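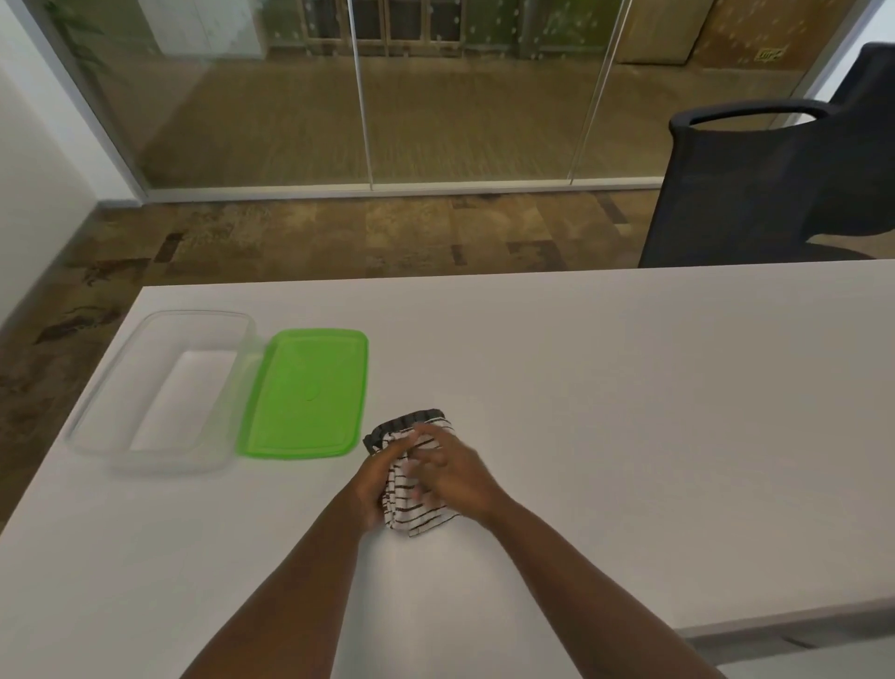

图1 叠布，头部视角。左侧为绿盖和透明盒。

2019年6月30日

内容：夹爪对比（Vomham、Clundar），头部相机换 Ndlovu，控制器仍为 Arnico。任务沿用叠布、装盒、盖盖。接着上一篇没写完的部分往下记，机械安装的步骤不重复，见二月那篇。

一、人手基准

先录徒手，再上机械臂。徒手数据只用头部视角，腕部相机没有对应物，不做对比。标注后得到 194 段，共 3,872 帧有效帧，起手和收手的空段已剔除。分段规则和以前一样：手指接触物体为起点，双手离开物体为终点。中途换手不切段，换手期间至少有一只手保持接触。

叠布这一段里值得记的是接触方式。左手包住布的一侧，手指扣过上沿；右手压在上面和右边，手指张开。两只手承担的功能不同，左手给约束，右手给压力和整形。布叠成竖着的一团之后，形状是靠两只手夹着维持的。夹爪要复现这个动作，至少要一侧能包住上沿，另一侧能提供一块面积足够的压面。Vomham 的指尖窄，第二个条件不满足；Clundar 的指面宽，第一个条件勉强。后面的测试基本印证了这个判断，细节分开写。

右手在压布时有运动模糊，手指边缘糊了一点。曝光时间还有下调空间，但下调之后透明盒的边沿更难看清，见第三节。

二、夹爪

2.1 Vomham

平行两指，刚性指，电动。指面贴的是薄硅胶片，出厂状态，没有换。安装法兰与 Arnico 这边的腕部接口直接对上，线从腕部内侧走，没有加转接。

夹盖子：稳定。绿盖四周有凸起的边，指尖可以从边下方进去一点，夹住之后姿态基本不漂。前提是盖子不能完全贴平桌面，或者要先从一侧推到桌沿再夹。盖子平放在桌子中间时，指尖厚度大于盖边与桌面之间能进入的缝，硬插会把盖子推走。试了先压后夹：一指压在中间凹下去的面上，拖到桌沿，另一指从外侧合上来。能做，动作长，拖动过程中盖子会转，转的方向和压点偏离中心的方向有关。压点靠近中间那个椭圆压印时最不容易转，大概是离形心近，没有仔细算过。

夹盒：可以。张开量足够从长边外侧夹住侧壁，但盒壁是斜的，指面是直的，接触只有上沿一条线。夹紧力给大了盒子往下滑，给小了提起来晃。改成一指在内一指在外夹单侧壁，好很多，代价是盒子另一侧下垂，放回桌面时那一侧先着地。放置轨迹末端加了一个小的翻转，让两侧差不多同时落地，效果可以接受。

夹布：单层能捏起来，成功与否主要看捏的位置。布边翘起时容易，布边贴平时指尖在桌面上打滑。下压力要靠臂的阻抗来给，夹爪本身没有这个方向的柔性。阻抗调低之后，指尖触桌不会报保护停，但位置误差随之变大，捏到的位置偏。这两件事互相牵制，目前取的折中值写在配置文件里，不抄到这里。

多层之后的问题是层间错动。指尖只压到最外面的层，里面的层跟不上，折完的布上沿不齐。徒手做出来的布，上沿是几层收在一起的，条纹挤得很密，这一点可以当作检验折叠质量的视觉指标。夹爪折出来的布，上沿条纹是散开的，从相机里一眼能分出来。

2.2 Clundar

自适应指，指节有被动关节，指面较宽，软胶。夹紧由单个电机带动，指节先后闭合的次序由接触决定，控制上只给一个开合量。

夹盖子：比 Vomham 差。软指面碰到盖边会变形，夹住之后盖子相对手腕有缓慢的转动，静置时也在转。把夹紧力提高可以压住，但提高之后指节提前进入包络状态，指尖往里勾，盖子被顶起来。来回调了几次，没有找到两头都满意的点。暂时的做法是缩短持盖时间，拿起之后直接去盖，不在空中停。

夹盒：好。斜壁对它没有影响，指面会顺着壁面贴过去。夹持后的姿态重复性一般，因为贴合的结果每次都不完全一样，盒子在手里的高度有变化。放下时如果按固定高度松手，有时会掉一小段，有时会先压到桌面。加了触桌检测，以腕部力的垂直分量为准，触发后再松。触发门限一开始设低了，臂减速时的惯性力会误触发，盒子在空中就被放开。门限提高，同时在减速段屏蔽检测，之后正常。

夹布：捏单层差，压和拢好。软指面在桌面上压住布往中间拢，能拢起一道褶，再闭合就抓住了。抓到的是一把，不是一层，所以后续的折叠线不准。用来做徒手数据里右手那个角色很合适，压下去之后面积大，布不会从旁边跑出来。

2.3 左右混装

按上面的结论，左臂 Vomham、右臂 Clundar 试了一组。左边捏边和扣上沿，右边压。折叠质量高于任何一种两侧同型的配置，上沿对齐情况有明显改善，但布立起来之后维持不住，一松就倒向右侧。徒手时布能立着，是双手一直没有离开。装盒阶段如果要求夹着布直接移动，就需要双臂同步平移，目前的 Arnico 轨迹接口不保证两臂时间对齐，见第四节。

混装有个额外的麻烦：两边夹爪重量不同，重力补偿参数必须分别设。第一次上电时忘了改右臂，右臂在拖动示教模式下一直往下沉，还好当时开着限速。以后换夹爪的检查单里要加上这一条，放在上电之前。

另外，两种夹爪的开合量定义相反。Vomham 的零是全闭，Clundar 的零是全开。驱动层已统一成零为全闭，数据里记录的是统一之后的值。二月的旧数据没有经过这一层，合并时要单独处理，不能直接拼。

三、相机

3.1 头部相机

换成 Ndlovu。与旧相机相比，视野更宽，桌面左右两侧都能进来，盒子放在左边靠桌沿的位置也在画面里。旧相机在这个位置时盒子经常只剩一半。

视野变宽的副作用是桌后的东西也进来了。桌后是花纹地毯，再往后是玻璃隔断，玻璃后面的房间能看见木格架、柜子和植物，玻璃上还有反光。分割模型在玻璃反光区域有零星误检，置信度不高，提高门限可以滤掉大部分。更省事的办法是按桌面远端边线裁掉上半部分，但桌子远端在画面里略有倾斜，按水平线裁会在一侧多裁一点桌面。试过按桌面四边形做掩膜，头部稍微一动掩膜就要重算。最后保留全画面，误检在后处理里按桌面区域判断，不在训练数据上动手。

桌后的黑色办公椅也在画面里。椅背深色，位置靠右，右臂抬高时肘部和椅背在图像上重叠，臂的轮廓提取会断。采数据时把椅子推到画面外更干净，或者至少固定不动。

3.2 透明盒

这次最费时间的一项。盒子全透明，白桌面从盒底和盒壁透过来，能用的特征只有上沿一圈浅色的轮廓，以及斜壁那几道淡灰的边。深度图在盒子区域基本不可用，盒底给出的多数是桌面高度，盒壁是空洞，边沿有飞点。

分别试了以下做法：

降低曝光。灰边与桌面的对比稍有提高，布的深色部分开始丢细节。对盒子有帮助，对布有损失。

加侧光。在盒子上沿产生高光，检测率提高，但高光位置随盒子朝向变，拟合出来的矩形会偏向亮的那一边。偏移方向一致，理论上可以校正，没有做。

只用 RGB 拟合圆角矩形。把上沿当作已知尺寸的圆角矩形，高度由盒子标称高度给定，求平面内位姿。这个最稳。盒子被手或夹爪遮住一角时仍能给出结果。被遮住两条相邻边以上就不可靠，退回上一帧的值。

桌上垫深色布。没有采用。桌面背景一改，前面录的徒手数据就对不上了。

目前定为 RGB 拟合，曝光维持原值。运动模糊的问题留着，等补光方案确定后再一起调。

绿盖没有检测问题，颜色与其他物体差得远，阈值分割就够。需要注意的是盖子和盒子靠得很近的时候，绿色会映到透明盒壁上，阈值分割会把那一条也算进来，盖子的外接框向左胀一点。解决办法是先开运算再取最大连通域，胀出来的细条可以去掉。开运算核太大时盖子的圆角会被吃掉，影响后面的朝向估计，核大小以圆角不变形为准。

条纹布的情况居中。条纹是不规则的细横线，摊平时特征点很多，跟踪很好用；折叠之后纹理方向与折线混在一起，角点匹配错得厉害。折叠阶段改为只跟踪外轮廓，不跟踪纹理。左侧露出来的小深色角容易被当成独立物体，合并条件里加了相邻和颜色两个判据。

3.3 腕部相机

左右各一个，共 2 个，型号没有变。Clundar 指宽，腕部相机下方被指面挡住一大块，闭合时几乎看不到接触区。支架往外移后视野好一些，但臂在收拢姿态时支架会碰到前臂罩。暂时放在不会碰的最外位置。Vomham 没有这个问题。

混装配置下左右腕部图像的构成差别很大，左边能看到指尖，右边主要看到指面。训练时如果左右共用编码器，要留意这一点。先分开训，再看共用是否掉得厉害。

四、控制器

Arnico 固件没有升级。说明里列的新版本修正了夹爪通道的缓存问题，但同时改了坐标系约定，换了之后标定要重做，这一轮不动。

通信超时设为 2,000 ms。原来的默认值更短，Clundar 在大力夹紧时驱动会有一段不回状态，默认值下会被判为掉线，整臂进入保护停。改长之后不再误判。缺点也很清楚：真掉线时要等到超时才停，所以超时期间臂的速度必须受限。做法是一旦发现状态包延迟就先把速度比例降下来，收到新包再恢复，超时到了才停机。恢复的时候要走斜坡，直接跳回原速会抖一下，布在手里时这一下足够把边甩脱。

双臂时间对齐。两臂各自有轨迹队列，启动命令分开发，起始时刻有偏差。单独抓放看不出来，双臂夹着同一块布平移时很明显，布被拉紧或者松垮，取决于哪一侧先动。拉紧时 Vomham 一侧滑脱，Clundar 一侧不滑。现在的补救：在主机侧做插值，按周期同时下发两臂目标，不用控制器的队列。这样起始偏差消掉了，但轨迹平滑由主机保证，主机负载高的时候会丢周期。录像写盘和控制放在同一台主机上时丢得多，分开之后正常。以后录像一律放另一台。

急停测试：两种夹爪在急停后的行为不同。Vomham 断电保持，物体不掉。Clundar 断电后慢慢松开，盒子会滑下来。桌面高度内掉落没有问题，举高时不行。Clundar 的工作高度上限因此下调，配置里已改，注释里写了原因。

时间戳。头部相机用的是相机自己的时钟，臂的状态用主机时钟，两者有缓慢漂移。采集开始时对一次不够，长段录完之后末尾能看出手已经合上而夹爪读数还在开的情况。改为每段开头重新对一次。段内漂移可以忽略。徒手数据没有臂状态，不受影响。

五、盖盖子

单独列一节。装盒以前两步能连起来跑，盖盖子是目前失败最集中的环节。

盖比盒略小，要放准才能卡进去，平面内的偏差和倾斜都敏感。失败形式分几类：一角搭在盒沿外面；盖子平了但没有压到底；压的时候把盒子推走。

第一类主要来自盒子位姿误差，也就是 3.2 的问题。RGB 拟合稳定以后这一类减少。剩下的出现在盒子短边方向，推测是斜壁的灰边被当成上沿，拟合内缩。还没有验证，下一轮把拟合残差也记下来。

第二类是压的方式。Vomham 闭合后用指尖压，压力集中，压中间会让盖面下凹而四边翘起，要沿边走一圈才能压实。Clundar 闭合后用指背压，面积大，一次能压下两边，翻过来再压另外两边。后者明显省事。与叠布的结论一致，压的动作归 Clundar。

第三类与桌面有关。桌面滑，盒子没有固定，侧向力稍大就走。盒子放在靠左边沿的位置时尤其要小心，往左推几下就到桌外去了。试过左手扶盒右手压盖，扶的一侧用 Vomham 夹单侧壁，有效，但夹在壁上的指尖占了盖边的位置，那一段压不下去，得先压其余三边，松开，再压最后一边。流程长，成功率可以接受。把盒子的初始位置往桌子中间挪，也能减轻，不过徒手数据里盒子就在靠左的位置，挪了之后两边的物体分布不一致。先保留原位置，评测时另加一组居中的。

六、暂定配置

左臂 Vomham，右臂 Clundar。
头部 Ndlovu，全画面，不裁。
腕部相机左右各一，右侧支架放最外位。
Arnico 旧固件，主机侧插值，队列不用。
超时按第四节，延迟时降速。
盒子位姿用 RGB 拟合，深度只用于布和桌面。
录像主机与控制主机分开。

物体初始摆放从左到右为透明盒、绿盖、布，与徒手录制一致。盖子长边朝前后方向。

七、没做完的

侧光下的偏移校正。

Vomham 指面换带纹的胶片，看单层捏取时的打滑有没有改善。胶片厚度会改变闭合零位，换完要重新标。

Clundar 持盖时的缓慢转动，想看一下是胶的蠕变还是电机保持力不足。办法是夹一块同样厚度的硬板静置，同时记电流。电流不变而角度变，就是胶的问题。

二月旧数据的开合量转换脚本。转换本身简单，难在旧数据里有几段没有写夹爪型号，要对着图像一段一段确认。

椅子位置在采集前检查。

右腕支架画一个偏置版本，避开前臂罩。

补记：晚些时候把混装配置又跑了一遍，中间右臂停过一次，日志里是状态包延迟触发降速后没有恢复，停在低速比例上，直到手动清除。应该是恢复条件写成了连续收到新包，而 Clundar 在夹紧时的状态包是断续的，条件一直不满足。已改成按时间窗内的收包比例判断，改完还没有长时间跑过。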